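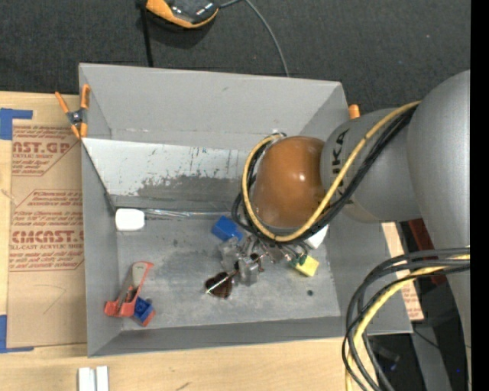

Seson packing floor, staff meeting, Wednesday, July 24, 2024

Kha Phan opened by thanking everybody for giving up part of their lunch – and for the spring rolls, which went fast.

Picking arm. The arm sorted 467 small parts out of the bin last week and needed a hand with quite a few of them, mostly pieces lying close to the walls. The bench crew would like to be asked before the bin gets moved again, and Kha agreed that was only fair.

Jobs. There was a good long talk about this, and a kind one. Hand sorting on the day shift will drop to mornings from August, and the afternoons go to checking and repacking the Drernico orders. Pay stays the same, and Kha will put that in writing. Several people said they'd miss the chatting at the sorting table, so the checking benches will be set up facing each other.

Training. Two more places are open on the Divis course. Names to Kha, please, by Friday.

Next meeting in August, same room.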